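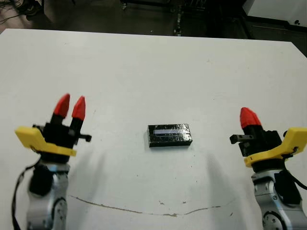

Small black block on a white table

January 23, 2021

So Lucrezia Serra has canceled two concerts again, and my phone did not stop all morning. If you follow her like I do since the first album, you know what comes after. First the short message from the management, then the fans begin to count months and look at old photos of her in wide coats.

This time they say she has left Barbieri, the producer, and that the new record will never come out. The proof is that she removed three pictures of him from her page. I removed many pictures from my own page in September and I am still married.

What I know is only this. The concerts were for the small online series of Larkska, 23 songs in two evenings, and the company wrote that she has a problem with the voice. I believe it. In her last interview she was already speaking very low - she even asked for a pause to drink something.

My cousin is sure that she will come back with a duet with Tiziana Zanetti. I would like it very much, but those two have not been in the same room since the prize evening at Clalusby, and I remember their faces there. Maybe it is better to wait for the song and leave her throat in peace.

I keep my tickets for now. The refund page does not open anyway.

2 comments

marta_k: The duet is my dream too! But Barbieri wrote half of the first album, I don't believe they separated.

Unance fan: They told me refunds open next week. Good post.

Shared 23 times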